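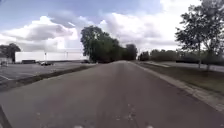
## 4. Teaching the outdoor route

This section is for the shift lead and for the route attendants at the Prinundale site. It explains how to teach the Sellel carrier its route between the buildings, and what to do with the work that people did by hand before. Read Section 3 (Charging and daily check) first. You need the carrier, the hand control, the tablet and one second person.

The carrier learns a route by being driven over it. During teaching, a person drives with the hand control, and the carrier records what its front camera sees and how it was steered. Later it compares the live view with the recorded view. For this reason the teaching drive must be calm and regular. A nervous drive gives a nervous route.

### 4.1 Before you start

1. Walk the complete route on foot. The taught route at Prinundale is 900 meters in one direction.
2. Remove branches, pallet straps and larger stones from the asphalt. Small specks and flat patches on the surface do not disturb the carrier.
3. Tell the gate office that a teaching drive will take place. They put the sign at the parking lot entrance.
4. Load the carrier with the test crate. Do not teach with an empty carrier, the braking is different.
5. On the tablet, open **Routes > New** and type a name. Use the name of the destination, not your own name. We had three routes called after the same colleague and it was necessary to delete all of them.

> **Note:** The front body of the carrier is partly visible at the bottom of the camera view. This is normal. Do not change the camera angle to hide it. If the angle is changed, all saved routes must be taught again.

### 4.2 Road without lane lines

The asphalt on our route has no painted lane lines. The carrier therefore keeps its position by the edges: the curb where there is a curb, and the border of the asphalt where there is none. The setting **Edge guide** decides which side is used.

| Part of the route | Edge guide | Speed step |
|---|---|---|
| Road beside the parking lot | Right curb | 3 |
| Path with gravel shoulder | Left border | 2 |
| Last part before the unloading place | Manual | 1 |

Do not choose **Both** for the complete route. The carrier then tries to stay in the middle, and where the asphalt becomes wider it makes a slow turn to one side before it corrects. It is not dangerous but drivers of cars do not understand what it wants.

> **Caution:** A gravel shoulder can look similar to pale asphalt when the sky is bright. On the path, always use the border on the side opposite to the gravel. If a wheel goes onto the stones, press **Hold** and bring the carrier back with the hand control. Do not let it try alone.

### 4.3 The teaching drive

1. Put the carrier at the start mark, facing along the road.
2. Press and hold **Teach** until the lamp is steady blue.
3. Drive straight ahead with even speed. Walk behind the carrier and a little to the side, never in front of the camera.
4. The second person walks ahead, far enough that he or she is small in the camera view, and warns of cars and bicycles.
5. If you must stop, press **Pause**. Release the stick first, then press. When you do it in the other order, the stop is recorded as a part of the route.
6. When the road changes to the path, stop fully and press **Section**. Change the edge guide according to the table, then continue. 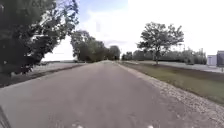

7. On the path, reduce to speed step 2 before you reach the trees. Leaves and shadow change the view quickly, and the carrier needs more time for comparison.
8. At the unloading place, press **Teach** again. The lamp becomes green.
9. Wait for the message **Route saved** before you switch off. With a full-length route the saving takes several minutes.

Teach the way back as a separate route. The carrier is not able to reverse a route by itself.

### 4.4 Light and weather

One teaching drive is not enough for the whole year. Make one drive under clouds and one in clear sun, and save both under the same route name. The tablet asks **Add to existing?** and you answer **Yes**.

Repeat both drives in June, when the leaves are full. A route taught under bare trees will work, but the carrier stops more often and somebody has to walk out to it.

If the sky is very bright in the camera view and the distant part becomes white, open **Camera > Exposure** and choose **Ground**. The clouds will then look completely white on the tablet. The carrier does not use them.

### 4.5 Test runs

1. Start the route in **Escort** mode. One attendant walks beside the carrier with a hand near the red button.
2. Write every stop in the log, with the place and the reason, if you know it.
3. After three escorted runs without unexplained stop, the shift lead may change the mode to **Watch**.

The error that we see most is **E-161, view not matched**. Press **Hold**, clean the camera window with the soft cloth, wait, and press **Continue**. When the error comes back at the same place, teach this section again. Do not press **Continue** more than two times.

### 4.6 What changes in the work of the attendants

Before the carrier, two people from each shift brought the crates with the hand truck. Many of you asked what happens with these positions. The positions stay, with other tasks:

- The **route attendant** watches the carrier on the tablet and goes to it when it stops. This is not a sitting job. Expect to walk the path at least once in a shift.
- The **loading attendant** loads and secures the crates. The limit is the same as on the label of the carrier. The carrier does not feel if a crate is badly placed, so the eye of the attendant is more important than before.
- Both exchange their places at the middle of the shift. This was requested by the attendants themselves after the first weeks, because watching the tablet for a full shift makes tired.

Any attendant may stop the carrier at any time and does not need permission. A stop is never counted against the person. The log is used to improve the route and it is not used to measure people; this is written in the agreement from 14th March, and a copy hangs beside the charging place.

> **Caution:** Keep the hand truck in good order. When the carrier is out of service, the crates go by hand as before, and new colleagues must be shown how to do this safely.

### 4.7 Storage and service

The tablet keeps a maximum of 2000 log entries. Export them before this number is reached, the oldest are overwritten without warning. After 3000 driven kilometers, the Jikach wheel units must be inspected by the service partner, Urbańczyk. Give them the exported log together with the carrier.

For adjusting the hand control, continue with Section 5.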